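Home > Household > Storage > Wire basket

Browse Topics A–Z Recent changes

2 Aug 2024
By Yusri Ginting

Wire basket

A wire basket is an open container made from metal wires, usually crossed in a grid and welded or woven to a stiffer frame. It is among the most useful things a home can own, and it turns up everywhere – on desks, in larders, under sinks and beside the front door.

Construction

Most rectangular baskets share one plan. Thick rods make the rim, the corner posts and the bottom rails, and much thinner wire fills the walls and floor. The thick parts carry the load, so a good basket weighs wonderfully little for what it holds. The Meltcombe pattern, a favourite with collectors, is 30 cm long and uses a fine square mesh small enough to stop pencils poking through. The older Pano has wider gaps and suits onions and potatoes far better.

Black is the classic finish, though white and bare metal are common too.

Appearance

Much of the charm lies in how little a mesh basket hides. Set on a pale table, a black one lets the wood grain show straight through its walls and floor, and the whole thing looks almost like a drawing of a basket!
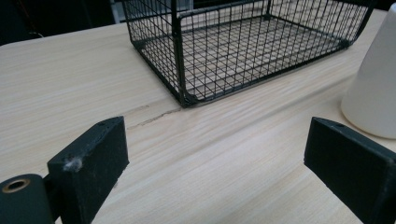
Care

Dust gathers where the wires cross. A soft brush lifts it quickly, and warm soapy water deals with kitchen grease. Dry the corners well – rust nearly always begins at the joints. Felt pads under the bottom rails protect a polished table from scratches.

See also: Letter tray, Macedo rack, Vegetable storage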